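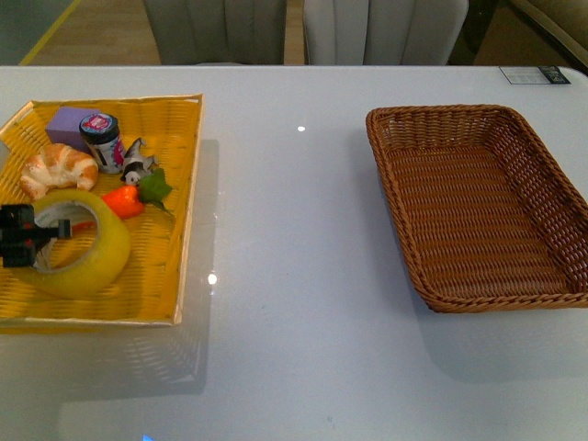

Woven baskets, one shallow and yellow, one deeper and brown.

Do storage baskets really make a house tidier?

Jun 14, 2018
By Mayuree Sangkhawat

Every home magazine says the same thing: buy more baskets. I have my doubts. I bought 2 for the hall shelf last year and all they did was hide the post until the gas bill was overdue.

A basket without a job fills up with rubbish. Before you spend anything, decide what is going in it and measure the shelf. Shops love to quote the outside size at the rim, and the base is often a good deal narrower.

Then there is the cleaning advice. Vinegar, lemon, bicarb, tea bags, I've tried the lot on wicker and can't say any of them beat a dry paintbrush and the brush end of the hoover. For sticky marks, use a damp cloth with a drop of washing-up liquid and dry the basket away from the radiator. Soaking it is asking for mould.

Sprays that claim to "feed" the weave? I used one from Prokico for 6 weeks on half a basket. Both halves look the same to me.

Loose ends can be snipped with nail scissors or tucked back in with a blunt needle. Don't pull them.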